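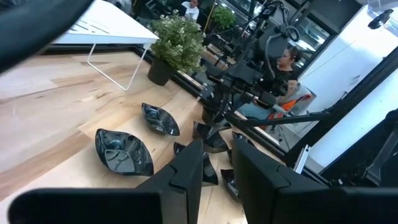
Which bowls are we putting out for the Kerslake opening, the pointed ones or the plain ones?

The pointed ones on the tables, and the plain wide-rimmed ones kept back for bread and for anything that needs a big spoon.

Minutes, tableware and display meeting, Kerslake supper room
December 8, 2018
There: Didier Lemaire, Rosine Chevalier, me (typing, and also eating most of the almonds, sorry)

We started late and out of order because Rosine wanted to get the bowls settled before we lost the afternoon to them again. Fair enough! So this is the order things got talked about, which doesn't match the agenda I sent.

Bowls

Rosine still loves the glossy black ones with the leafy corners. Didier likes them too but thinks they're fussy to stack, and he's the one who will be stacking them, so we let him go on for a bit. He says the points catch on each other if you're in a hurry. Rosine says don't be in a hurry. We left it there for the minutes.

What we did agree on is that they're the right thing for olives, nuts, small salads and the citrus starter. They are the wrong thing for soup. I tried to argue for soup (I really wanted the squash soup in a black bowl, it would look so good) and lost 2 to one.

Mometti can do 80 of the leafy ones at the price they gave us in the fall, as long as we put down $200 now. The whole tableware budget is $1000, and that has to cover the bread bowls as well. Didier is fine with it. Rosine asked if we could get the deposit back if the opening slips past June. I don't know, and I said I'd call and find out.

Fingerprints came up. Gloss shows everything. Didier wants a soft cloth at the pass and another one by the door, and he wants it understood that they're for bowls and not for hands. Agreed, no argument from anybody.

The side table

Then on to the display, which I thought would be quick. The plan is the same as last time: white rack toward the back, a few pieces up on it, bowls down on the wood in front, plant off to one side. Rosine would like more air between things. Her rule is that you should be able to pick up any piece without touching its neighbor, and once she'd said it I couldn't stop noticing how often I break it at home.

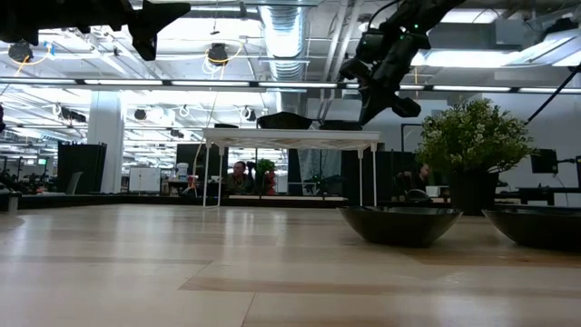
Should the plant stay on the table once food is being served?

It moves to the windowsill before the first plates come out, and it goes back when the table is cleared.

Didier asked if we could swap the white rack for a black one from Tisten so it would match the bowls. Rosine and I both said no pretty much at the same time. Black bowls on a white top are easy to see from across the room, and a black rack would swallow them. He took it well. He did get his way on the top of the rack, though: a flat piece, a tall piece and a shallow dish, and that's the limit. If somebody wants to add a candle they have to take something off first.

Tablecloth or no tablecloth: no tablecloth. We all like the pale wood. I'd been worried about glare off the tabletop, but Rosine thinks dimming the Lunix lamps a notch will take care of it in the evening. We'll try it at the next meeting, when it's dark out.

Short things

The bread bowls need felt dots underneath. Didier has a sheet of them somewhere.

Menu cards will not lean on the bowls. They go flat on the wood, to the left of each setting.

Rosine wants to try the citrus starter in both kinds of bowl before we print anything. I offered to be the taster and it was accepted right away, so that's in writing now.

Storage is still not decided. Didier would like an open shelf at waist height with a folded towel between layers. Rosine would like a cupboard with a door. We ran out of steam on this one and it's first on the list next time.

To do

Me: call Mometti about the deposit and what happens to it if we move the date.
Didier: felt dots, cloths, and measure the waist-height shelf.
Rosine: try the lamps lower, bring citrus.

We wrapped up when the almonds were gone. If I've got anything wrong, tell me before I print these.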